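We use cookies to remember your settings and keep the forum running. By staying on this site you agree to our cookie policy.

Moving from tea bags to loose leaf – where do I start?

Neema Owino
I had a proper pot of loose black tea at my cousin's place in August and I can't stop thinking about it! Malty, a bit like honey, no bitterness at all. She gave me a bag of the same leaf (it just says Langat on the label) and mine comes out harsh every time. I pour boiling water on it, leave it until I remember it, then add milk. Do I need special gear, or am I just doing it wrong?

Kerubo Masanja
Oh, you're in for such a good time with this! You don't need gear. A plain mug and a basket strainer will do, as long as the basket is wide enough for the leaves to open up. The "until I remember it" part is your trouble – black tea goes harsh when it sits. Use 2 level teaspoons for a 700 ml pot, set a timer for three minutes and taste it. Still thin? Give it another thirty seconds and taste again. Then pour it all off the leaves, every drop. 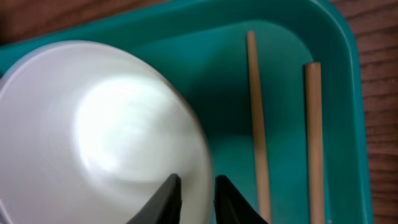
Once you like the timing, play with the amount of leaf. More leaf and less time gives you a rounder cup than a small pinch left to stew, and it still holds up to milk. And please try a second steep! Mine goes four minutes the second time and comes out softer and sweeter, lovely late in the afternoon. I keep my leaf in a tin well away from the spice shelf, after a whole bag of Gemwood green ended up tasting of cumin.

Kvido Tichý
Check your water. Mine is very hard and everything tasted flat and chalky, with a film on top. A cheap filter jug fixed it.

Isamu Yokoyama
Agree with Kerubo on the timer. If you ever move on to green tea, let the kettle cool for several minutes first. I scorched the stuff for years and thought I hated it – now I drink it every single morning!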